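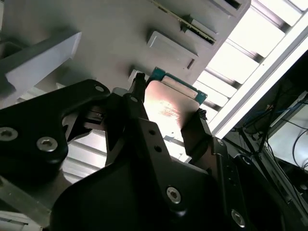 What can be saved from an office desktop computer that is no longer in use?

Most of the working parts can be saved, provided they are removed in a sensible order, kept apart from one another and labeled before they go on a shelf.

Search articles Search

Old desktops tend to leave a building all at once. When the Hevstead offices replaced their machines in July, 144 towers came down to the ground floor, and the question of what to do with them passed to Bilida, the parts and repair service that has looked after the company's equipment for 15 years. Its answer was to take the computers apart by type of component and to return to use whatever could be tested and reused.

The work begins with the case. A tower is laid on its side and the panel is taken off, so that the board, the drives and the power supply can all be reached from above. Bilida asks its staff to look over the interior before touching any cable. Memory is taken out early and stored in sleeves. Drives are recorded by serial number and handed to a separate desk for erasure, and no drive is released until that record has been signed.

The processor calls for the most patience. The lever arm is released, the bracket is raised and the chip is lifted straight up by its edges. "People hurry this part, and the socket pays for it," says Emiliano Leiva, who supervises the benches. "A bent contact can cost us the whole board."

On the Dell desktop tower shown open on the slotted aluminum table, the CPU socket is empty, while a black expansion card remains across the motherboard and the hard drive is held in its bay by blue release tabs.

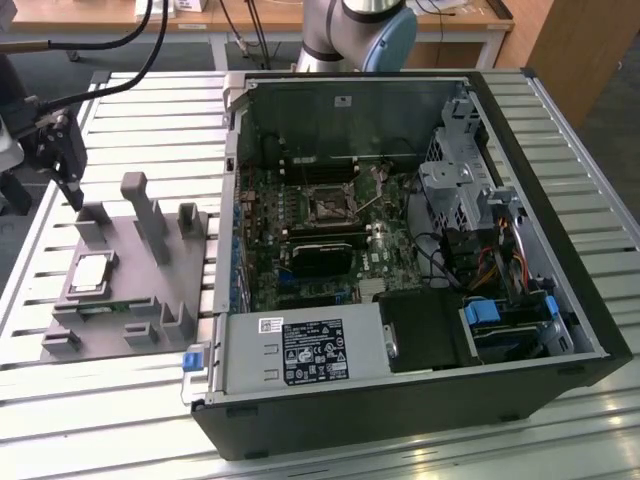 A Place for Each Part

Loose parts are easily damaged, and small ones are easily lost. The Skitier storage plan, adopted by Bilida last year, gives every component a holder suited to its shape. Chips rest flat with the metal side showing. Memory modules stand apart from one another, and cards are kept clear of anything that might scratch their contacts. The stockroom in the MacDonald building now lists 3041 items under this plan, and the oldest 40 are reviewed each quarter for recycling.
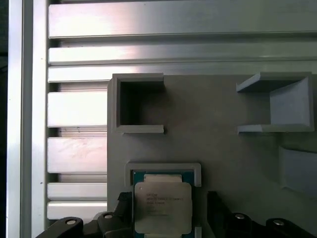

A processor seated in its holder on the gray panel, with two other fixtures empty.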